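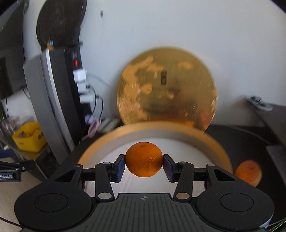

A small mandarin, with a second one by the tray.

Larkero Citrus Notes
A plain-text dataset of opinions about small oranges
Last updated 19/09/2024

What this is

Tasting notes on 92 bags of supermarket mandarins, clementines and whatever else the store had filed under "easy peelers" that week. Every note was written by Everett Kincaid or Barrett Escobedo, who agree on very little and share a kitchen.

The notes began as an argument over whether the fruit gets worse after March. The argument is still open. The files are tidy, though.

Files

bags.csv has one row per bag: store, label name, price paid, country on the sticker.
notes.csv has one row per taster per bag.
grudges.txt is free text. Read it before writing to us about any particular store.

Columns in notes.csv

bag_id: matches bags.csv.
taster: EK or BE.
sweet, sour: 0 to 6. Everett has never given a 6 and says he is saving it.
peel: seconds from first thumbnail to bare fruit, stopped at 20. Anything slower is entered as 20 and usually has a remark attached.
seeds: yes, no, or "one, but I found it with a tooth."
remark: whatever was said, with the swearing taken out.

Known problems

Label names are copied as printed, so the same fruit may turn up as a mandarin in one row and a clementine in the next. We tried to fix this and stopped speaking for an evening.

Barrett had a cold for 4 of the bags. His scores are in there anyway, marked with a c. They are a bit kinder than his usual ones.

Prices are before coupons. Everett would like it known that he used coupons.

Please don't use this to decide what to plant, import or feed to a child who only eats one kind. Two people did the tasting, and one of them puts salt on fruit.

Loading it

Any spreadsheet program will do. Files are UTF-8 with commas, and remarks are in quotes. If the peel column comes up as dates, your spreadsheet is trying to help; set it to number and load it again.

License

Free to copy and change. Credit "Larkero Citrus Notes" and keep grudges.txt with the rest. Corrections go in the issue tracker, with the bag_id in the title.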